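Skilledmont starts second round of example gathering in simulation
October
By Jitendra Pant
Print this item | E-mail this item

The Skilledmont group has begun its second round of example gathering for Brata, the learning system that is meant to pick up small tabletop jobs by copying them. All of the work in this round is done in simulation. An operator at the Quintanilla office drives a simulated arm through a task from start to finish, and the software saves the arm's path along with the rendered views.

The first round covered 2 tasks with 100 examples each. The goal now is 600 examples, spread over a longer task list. Putting a marker in a pen cup is on it. The table carries other things as well, such as a wine glass or a bread roll, so that Brata has to learn which objects matter to the job and which to leave alone. Their places change between runs.
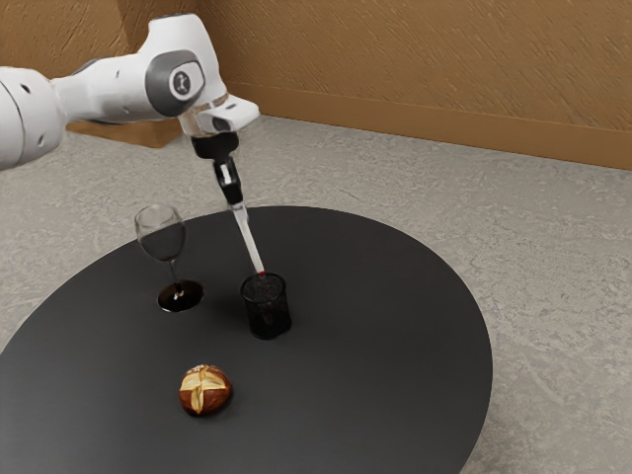

Zdzisław Sowa would like to see more failed attempts kept. His point is that a system shown only clean runs has no idea what to do when the marker catches on the rim, and he wants at least 30 examples in which the operator misses, backs up and tries again. The group has agreed to save these under a separate label. Whether they go into training will be settled after the first test.

Operators are asked to move at an even pace and to avoid long stops in the middle of a run. Runs with a long stop get trimmed by hand, and that has been the slowest part of the job so far. Written notes should go in the Vommont folder with the run number in the title.

Print | E-mail

Comments (2)

marlow_k
Will the trimmed runs be marked? We had trouble telling them apart in the first round.

Jitendra Pant
Yes, there is a new column for it in the run list.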